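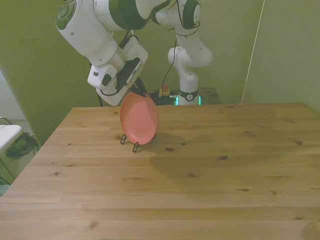

Log the Release, Not the Grasp

Most manipulation stacks I have worked on treat the end of a placement as a formality. The planner reaches the goal pose, the gripper opens, the arm retreats, and the episode is marked complete. Grasping gets the learned model, the retries and the dashboards. Opening the fingers gets one line in a script.

I think the effort is badly divided, and a plate in a wire stand is a good way to see why. With the rim pinched between the fingers and the bottom edge in the stand, the arm, the plate and the stand form a closed chain. Any error in the estimated plate pose is now stored as force. The controller can report a position error near zero while the wire is being bent sideways. When the fingers open, the force has to go somewhere.

The usual answer is better perception. I have nothing against better perception, but a wrist camera tilted at the work sees a held plate at a poor angle, and thin black wire is hard on most depth sensors. At Nedberg we spent a good part of last year on stand pose estimation. It improved the median case. The failures we cared about came from the last few millimeters of travel, where the estimate was already as good as it was going to get.

What helped was treating release as a controlled phase with its own entry conditions. Lower stiffness along the insertion direction. Wait for lateral force to settle. Open the fingers by a small amount, check whether the wrench changes, and open the rest of the way only if it does not. If it does, close, back up along the approach and try again. Ruoxi Tang wrote the first version as a state machine with five states, and it has needed very little maintenance.

Our release log for dishware has 2,207 entries. In 212 of them the check caught a load on the plate before the fingers had fully opened. Under the old script, every one of those would have gone down as a normal placement up to the moment of release, and the planner log would have shown nothing unusual.

Jingyi Guo's objection is that this is a patch, and that a policy trained end to end should learn to let go properly. Maybe it should. The demonstrations it learns from would need to contain bad releases and recoveries, and ours mostly stop when the operator is satisfied. A policy cannot pick up a recovery from data that has none. I would also like to be able to read the threshold in a config file when something breaks in December.

The cost is cycle time, and on a line that handles flat, rigid parts in deep fixtures I would leave the check out. For anything standing on its edge I would leave it in, and I would make the force trace at release a required field in the episode schema. Ours is still optional. The ticket is open.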